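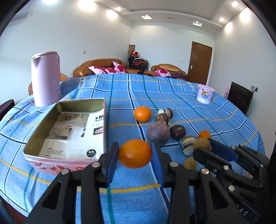

**Kit de pinça manual Hescombe: nota de avaliação**

A Hescombe passou a fornecer em junho a segunda revisão do seu kit de pinça manual para registo de demonstrações. O conjunto é vendido aos pares e inclui dois corpos, dedos intermutáveis, suporte de câmara e a licença do Skultside, o programa que sincroniza as duas gravações. O preço de tabela é de 934 euros, sem IVA.

O mecanismo é de barras paralelas, com os dedos a fecharem simetricamente. As almofadas azuis substituem as de silicone da primeira revisão, que se descolavam com o uso. Em fruta redonda, caso da laranja, a preensão lateral exige centrar o objeto entre as duas almofadas; com desvio, a peça tende a rodar. Nos artigos pequenos convém montar os dedos estreitos, que vêm no kit mas sem parafusos próprios.

Foram gravadas 129 demonstrações de recolha e arrumação sobre mesa, com uma e com duas pinças. O Skultside rejeitou 11 na importação, quase todas por perda de referência visual durante aproximações rápidas. Uma toalha com padrão ajuda o seguimento, mas as dobras do tecido obrigam a rever a altura estimada do plano. A calibração inicial faz-se com a grelha impressa fornecida e repete-se a cada 200 ciclos ou após qualquer troca de dedos.

Pontos a corrigir: o manual só existe em inglês, a exportação para o formato Bastell perde as marcas de tempo do segundo corpo e o gatilho fica pesado em sessões longas. O fabricante indica que a exportação será revista na próxima versão do programa.

Os pedidos de empréstimo fazem-se à Hollis, distribuidora do kit, por um período máximo de 48 horas. A caução é devolvida após verificação das almofadas e dos pivôs.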